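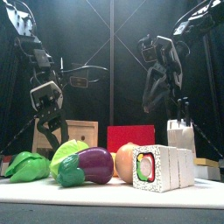 # Manska Two-Arm Tabletop Cell

The Manska is a bench-height workcell with two arms mounted opposite each other over a shared work surface. It is supplied by Flultatell as a complete unit: arms, parallel grippers, wrist cameras, support frame, controller and tabletop. It is intended for teaching labs, handling trials and small-object sorting studies.

## Configuration

| Item | Detail |
|---|---|
| Arms | 2, facing, frame-mounted |
| End effector | Parallel gripper, two fingers, one per arm |
| Cameras | One per wrist |
| Tabletop | White, wipe-clean |
| Backdrop | Black, removable |
| Controller | Skonus, single enclosure |
| Operator software | Vlad |
| Rated payload per arm | 12 N |
| Stored routines | 41 |

Gripper fingers are released with one screw per finger. Spare sets are sold in pairs. Replacement fingers must be re-zeroed from the Vlad service menu before the arm is enabled.

## Demonstration set

Units on show run with the kitchen prop set. It includes toy vegetables, a segmented sushi roll, a red cutting board and a white knife block with black-handled knives. The props differ in outline and surface: the pepper is shiny and lobed, the eggplant has a leafy cap, and the roll is built from white sections. Prop sets can be ordered separately. Contents vary slightly by batch, and colors are not guaranteed to match earlier sets.

## Open day, June

The cell can be seen running at the Flultatell demonstration room on the June open day, a Sunday. Sessions start on the hour and last 22 minutes. Each session covers:

- power-up and homing of both arms
- single-arm pick and place
- a two-arm handover
- operator stop and restart

Visitors may place the props themselves between runs, inside the marked area only. The arms are disabled from the Skonus panel while anyone is reaching over the table. Closed shoes are required. Bags go on the rack by the door.

Each session is limited to 17 visitors. Schools should book a full session in advance and state whether the group needs the low viewing platform.

Visitors considering a purchase may bring their own parts for a handling trial. Parts should be dry, free of loose powder and within the rated payload. Trials are held after the last public session – allow extra time if the part is transparent or highly polished, as camera settings will need adjustment. Results are sent by email with the gripper settings used.

## Installation

The cell ships on one pallet, with the frame partly assembled. It needs a level floor, a grounded outlet and clear access on the operator side. Cable slack at the wrist joints is set at the factory and should not be shortened or tied to the frame.

Wall mounting is not supported. The backdrop may be left off, but lighting should then be checked again and saved as a new profile in Vlad.

## Contact

Open day bookings, handling trials and quotes: Dima Awwad, demonstration room, Flultatell. Please include the model name and, for trials, the weight and longest side of each part.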